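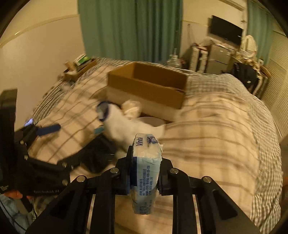
Gunvor Öberg schrieb uns dazu, im Haushalt sei die Maschine noch ein Lehrling, und weiche Packungen seien ihr schwerstes Fach.

4.2 Weiche Packungen greifen

1. Packung zwischen die beiden Fingerpolster nehmen, aufrecht halten.
2. Greifer langsam schließen, bis die Folie sich leicht wölbt.
3. Über den Karton fahren und öffnen.

Hinweis: Lunow schafft 15 von 19 Packungen allein — Bettwäsche falten kann es noch nicht.

Vorsicht: Keine Glasware greifen.

Verwandte Abschnitte
4.1 Polster reinigen
4.3 Karton einräumen

Handbuch durchsuchen … Los

© Momgate | Kontakt | Nach oben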